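**Wumeo opens its wallpaper shop in Lillmont this March**

Well, we did it! After 31 months of selling rolls out of my garage on Watkins Street, I'm opening a real shop with a real front door, and you're all invited.

We'll have 40 patterns on the shelves, plus a long table where you can spread samples out and argue about them (my husband and I always do). Lautaro Barrientos is coming over from Vudomeck to run two free paste-and-hang classes on opening morning, starting at 10 a.m. Bring old clothes!

Fruit prints are still our best sellers by a mile, so expect plenty of those.

Press questions and sample requests: Thabiso Kruger, owner, Wumeo.
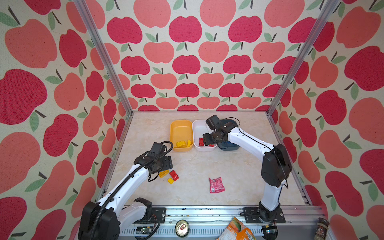
Apple print wallpaper in crimson and coral-pink on a speckled off-white background.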